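Gray corner, paint and light
10/4/26

Second coat is on and I keep walking back in there to look at it. I did not expect to be this happy over gray paint.

Quick recap for anyone reading this later. We dye cloth, we match cloth to samples people send us, and until February we did the matching at the bench under the window, next to the orange shelves and whatever Tahsin had hung up to dry. Everything looked good there in the morning and wrong by lunch. The Silville order (the sage that came back as "too pink") was the last straw. So the back corner is now the gray corner, and the only job it has is to be boring.

Paint: Piveck flat, mixed from their chart. The light one is chart number 204, the dark one is the next strip down and I still have to find the lid to write its number in here. Tahsin thinks it may be on the bottom of the other can. Both are flat. We tried a leftover pot of eggshell on a scrap board first and it was hopeless, every time you moved your head there was a shine going across it. Flat marks if you so much as lean on it, but I'd sooner touch it up twice a year than fight a shine.

Prep notes, mostly for the next time we do a room:

Wash down first, properly, with the sponge wrung out hard. There was a film on the old paint that I took for age and it was years of dye steam. The rinse water came off a sort of tea color.

Fill, let it go off overnight, sand, wipe. I got carried away and finished one filled patch with 2,000 paper from the polishing drawer because it was the first sheet I picked up. Please don't copy me! It came up like glass and the first coat crawled right off it. Had to scuff it back with something coarse and start that patch over. The ordinary stuff is in the second drawer.

One primer coat over everything, no shortcuts on the filled places.

Roller: the short-nap one. The fluffy one leaves an orange-peel texture and with the lamp coming from the side you get a tiny shadow on every bump. Roll up and down, finish every strip in the same direction, and do not go back into it once it starts to pull. I went back into it. You can find where if you know.

Cut in the dark gray last. Tahsin did the line by hand with the angled brush and no tape, and it's lovely, I'd have made a hash of it. He says the trick is to load the brush less than you think and to breathe out while you pull. I've tried it on a scrap board since and I do breathe out now, can't say my line has improved.

So, colors. I had it in my head that if you paint a thing neutral gray you then have neutral gray. We mixed from the chart, we checked the wet paint against the card, we checked it dry, and it was right. Then we put the lamps on and the light gray went off in all directions at once. A bit yellow in one part, a bit lavender further along, greenish in another. Same can, same roller, same afternoon. I stood there laughing. It's the best demonstration I've ever had of why that sage order came back.
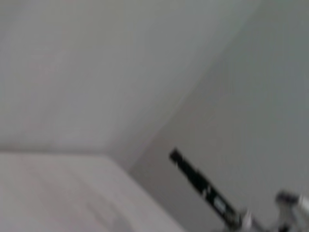
Lorenz Kälin came through to borrow the long steel rule and stayed the rest of the afternoon, which tells you how much fun this is. His first guess was patchy paint. We tested that by swapping the lamps around, and the tints moved with the lamps, so the paint is off the hook. His second guess was that the light was picking up color from things in the rest of the room and throwing it onto the gray, and I think that's most of it. When he held his rust-colored apron out to one side, there was a warm blush on the light gray that went away as soon as he stepped back. When I did the same with a length of undyed cotton, nothing I could see.

We then spent far too long walking about with colored cloth. A saturated yellow is the worst offender by a mile. Navy does next to nothing, apart from making everything a little dimmer. Bright green sits in between and is sneaky, it's hard to spot until you take it away.

The dark gray hardly shows any of this. Same paint line, same finish. I suppose it just has less light coming back off it to be tinted. It does go brownish down in the tight place where things meet and the shade collects, and I can't decide if that's real brown or my eyes. Lorenz says real. Tahsin says to stop looking at it. I've written it down here so that I can stop looking at it.

Does it matter for the work? For the dark side, no, we'd never lay a sample in there. For the light side, yes, since that's what your eye is comparing against without your knowing.

Lamps. We have the pair from Ahonen on the tall stands, both the daylight kind. They need to warm up. I timed the drift with a strip of the sage cloth and a fresh white card, looking every few minutes, and by 30 minutes I couldn't see it changing any more. So: lamps on first thing, then coffee, then matching. I'd like that to be the habit for everybody, me included. One of the lamps hums. It's the stand, not the bulb, I've wedged a folded bit of felt under the foot and it's better.

Also tried bouncing one lamp off the ceiling. Very pretty and very soft, no hard shadows anywhere, and useless for seeing surface texture in a twill. Good for plain weaves though. I want to try it with one bounced and one direct, with the direct one pulled right back.

Cloth for covering the shelves: I've ordered the heavy gray from Fernov, enough to hang across the orange shelves on a rail. Tahsin would paint the shelves, and he's right that it's the proper fix, but that means emptying them, and I know how long the last emptying took. Curtain now, paint in the summer, is where we left it. He's holding me to the summer part.

House rules for the corner, as agreed so far, please scribble on these if you disagree:

No drying anything in there. There's a hook. The hook is for the white card.

Gray apron or undyed when matching. The rust ones stay at the vats.

Two people look before a match is signed off, and they look separately and write it down before they talk. We did this today with the sage and a gray-blue that's been bothering me for weeks. On the sage Lorenz and I wrote nearly the same thing. On the gray-blue I had "a touch red" and he had "fine," and then we swapped places and I had "fine." So where you stand counts as well, and I've put a strip of masking tape on the floor for your toes. It will peel up. We'll do something better when we know it's the right spot.

Clean hands on the walls, or better, no hands on the walls.

The sage, by the way! With the lamps warm and Lorenz's apron banished, the pink jumps out. It's so plain that I was a bit embarrassed. I ran a small correction dip straight after, a whisker more of the green and a longer rinse, and it's hanging by the vats now. I'll look at it in the corner tomorrow when it's fully dry. I have a good feeling, but I had a good feeling last time as well.

Cost, for the folder: paint, primer, roller sleeves and filler all came out of the room money. That pot was 2,000 at the start of the year and the lamps took the biggest bite. The Fernov cloth isn't billed yet. Tahsin has the receipts in the blue envelope and would like mine too, they're in my coat.

Still to do:

Find the lid of the dark gray and write the number in this book.
Touch up the place where I went back into wet paint.
Curtain rail. Lorenz has a length of tube he thinks is long enough, measure before cutting.
Try one lamp bounced and one direct, same twill, same spot on the floor.
Repeat the walk with the colored cloths once the curtain is up, and note which ones still show on the light gray.
New white card, this one has a thumbprint on it already (mine).
Ask Piveck if they keep 204 in the small cans, for touch-ups.
Look at the sage.

Added later, same evening: lid found, it was under the drip tray, paint side down. Number unreadable. Tahsin is going to take it along to the paint counter stuck to its piece of newspaper and see if they can match it by eye. I've told him to wear the gray apron.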